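Teltside Youth Center Forum > Parents and mentors > Should the homework hour stay before free time?

mirela_p
October 27, 2025
Hello everybody. My son is in the after-school program since the spring and he likes it very much. Now I read in the newsletter that from December the homework hour will move to the end of the afternoon, after free time. I am a mentor on the reading table too, so I see both sides, and I am worried. At the end of the day the children are tired and hungry. Can we still discuss it, or is it already decided?

ktrax50
Not decided. Keegan Turcotte said at pickup that they will try it for 3 weeks and then ask the parents. I am in favor. My daughter comes off the Cluvelville bus with her head full and she can't sit still for a second.

mirela_p
Thank you, I did not know about the trial. But three weeks in December is a strange time to test something. Half of the children are already thinking of the holidays, and the concert practice takes two afternoons.

I want to explain why it matters to me. When I started as a mentor I was paired with a girl who did not speak to me for a long time. We only did her spelling list, every day at the same hour, right after the snack. One afternoon she brought a book from home and asked if I wanted to hear it. I believe this came from the routine – she knew when I would be there and what we would do.
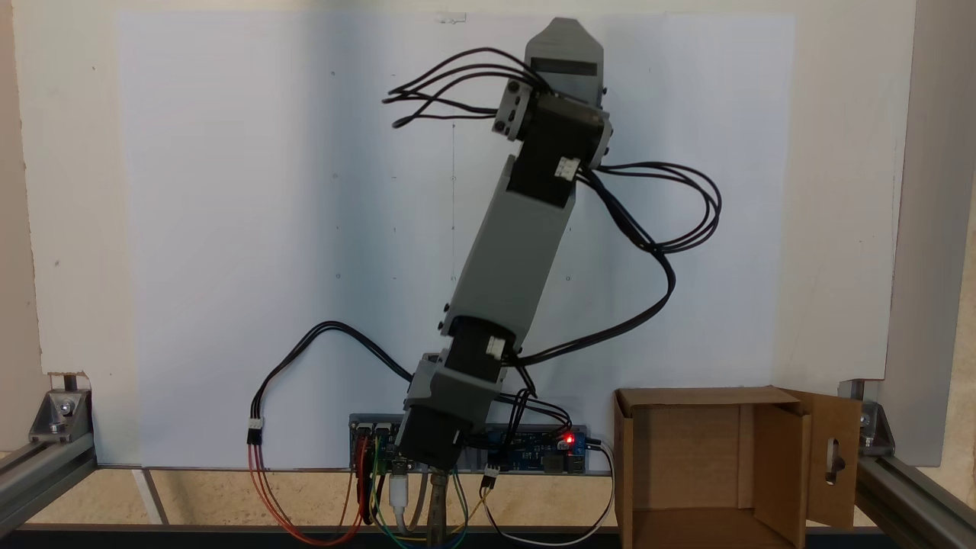

Gray robotic arm in front of a large white board

So when people say it is only a change of the timetable, I don't agree completely. Some mentors also have jobs and can come only for the early hour. I am one of them. If the hour moves, I must stop, and I would be sorry for it.

fehr_street_dad
Sorry but the program is for the kids, the mentors' schedules come second. Mine does his homework at the kitchen table anyway.

ktrax50
That's a bit hard on her. Without mentors there is no homework hour, early or late.

fehr_street_dad
Fair, I wrote it too quickly. Still think the kids need to run first.

oldgymbag
At the Prusitz center they split it. Younger group does homework first, older group goes to the gym first, then they change. Needs two rooms and one more adult, but it worked when my nephew was there.

mirela_p
This I like. The reading table could stay with the younger group. I will write to Keegan and ask if it is possible before the trial begins. If another mentor has the same problem with the late hour, please answer in this thread, then I can mention it in the same message.

oldgymbag
Count me in for the gym side if they need the extra adult.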